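I spent most of Friday reading a draft rulebook for two-armed robots in shared workplaces, and I came away grumpy. There's plenty in it about speed limits and emergency stops (fine, good, keep all that!) and 80 pages on paperwork. Cables get 2 sentences. Housekeeping gets less.

Oğuzhan Karaca, who taught me half of what I know about risk assessments back at Gernex, used to start every site visit by looking at the floor. He'd walk right past the shiny arm and crouch down next to the table legs, and I've been doing the same ever since.

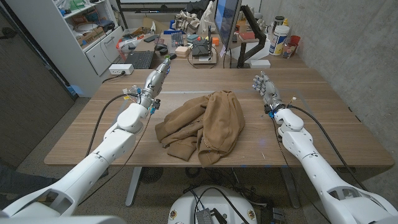
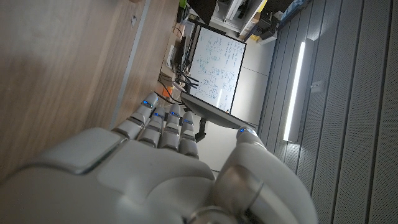

My gripe is that we write safety rules for the robot and forget the furniture. The draft treats the work area as a neat box with a machine inside it, and I've yet to walk into a lab that looks like that. People put a monitor where there's room for a monitor. Look at the thumb in the second picture, right up against the lower edge of a screen, with black cables running over the desk close by. A force limit doesn't tell you whether that's okay! I'd want a plain rule that says what may sit within reach of the hand, and who gets to say so.

Same goes for wiring. Harms put a one-page checklist on the wall last June, four lines long, and the first line is "Where does every cable go?" I love that page. I'd trade it for 300 clauses of the draft without blinking. Comments are still open, so if you work around these things, send one in, even a short grumpy one. Mine's already in the mail.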